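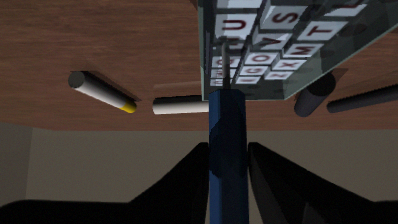 Setting a table top back to level

A table that rocks on a hard floor usually has one of two faults: a short leg or a twisted top. Find out which before cutting anything.

1. Turn the table through a quarter circle on the same patch of floor. If the rock stays with the same leg, the leg is at fault. If it moves to another leg, the floor is uneven and the table needs no work.

2. Lay a straight edge from corner to corner, then across the other pair. A gap under the middle on one diagonal only means the top has twisted.

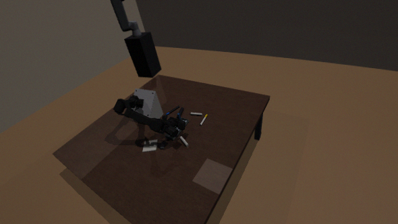

Femke Lambrechts
Workshop editor, Van Wijk

3. For a short leg, slide card under the foot until the rocking stops. Measure the stack and cut a hardwood pad to match. Glue it on and leave it clamped for 18 hours.

4. For a twisted top, slacken the screws that hold it to the rails, one turn each. Leave the table in a heated room for a week, then check the diagonals again.

5. Tighten the screws in opposite pairs. Stop when the heads are flush.

Pads thicker than 6 mm should be screwed as well as glued. Use a 40 mm countersunk screw and drill a pilot hole first.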